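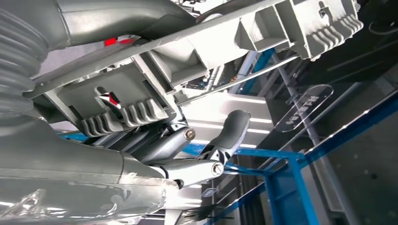 Grey housing with cooling fins.

To: Cestham Estate tenants' list
Re: Delivery bays and the Dalgleish Road gate, February

Dear all,

Thank you to those who replied to the first notice. The arrangements for the Dalgleish Road gate are now settled and will apply from the start of the month.

Lorries over 50 feet must use the north entrance at all times. Smaller vehicles may use either gate, but drivers should report to the lodge before unloading. Passes issued under the old scheme remain valid until the end of February and need not be returned.

On 24 January's question from Disterer's office about early collections – the gate will open at 6.30 a.m. for pass holders only. The lodge itself will not be staffed until 7.

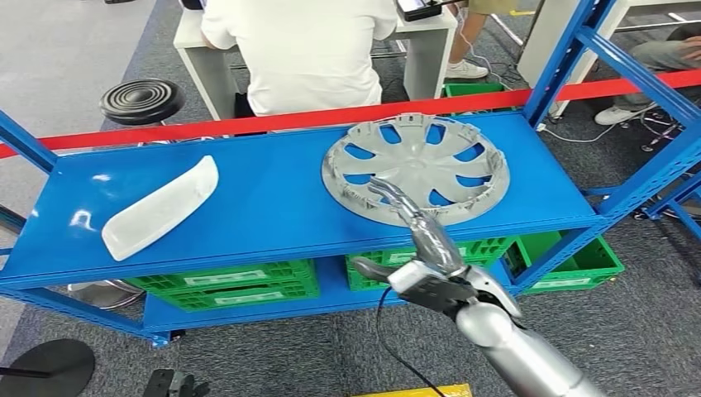 Wheel hubcap, top shelf of the blue shelving.

Hamdia Derese wrote:

> Could the estate office please confirm whether the charge
> for a second pass still stands? Our unit was billed £100 in
> the autumn, and we understood that each tenant was entitled
> to 2 passes without payment. We would also ask that Bukutow
> Yard be kept clear in the mornings. Vans have been left
> across the turning space and our drivers have had to
> reverse out on to the road.

Each tenant is entitled to 2 passes free of charge. The sum billed in the autumn will be credited to the unit's next service account. Bukutow Yard is a turning space only, and fresh lines will be painted there during the month. Please ask your suppliers not to wait in it.

Requests for further passes should be sent in writing to the estate office, giving the unit number and vehicle registration.

Yours faithfully,
Estate Office, Cestham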